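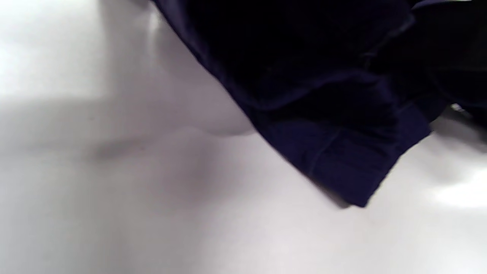

What is rent?

Some families own their home. Others rent it. Renting means paying money to live in a home that belongs to someone else. The owner is called the landlord, and the people who live there are called tenants.

Rent is usually paid once a month or once a week. Suppose a small flat costs 300 pounds a week. A room in a shared house might cost 56 pounds a week, or a lot more in a big city. Homes near a station or a popular school often cost more.

Before moving in, the tenants and the landlord sign a tenancy agreement. It says how much the rent is, when it must be paid and whether pets are allowed. Both sides have to stick to it.

Most tenants also pay a deposit. This is money kept safe until they move out. If they leave the home clean and nothing is broken, they get it back — ordinary wear, like a slightly faded carpet, doesn't count as damage.

Who fixes things? If the boiler stops working or the roof leaks, the landlord must sort it out. Tenants do small jobs, such as changing a light bulb.

Words to know

Landlord: a person or company that owns a home and rents it out.
Tenant: someone who pays rent to live there.
Deposit: money held in case of damage or unpaid rent.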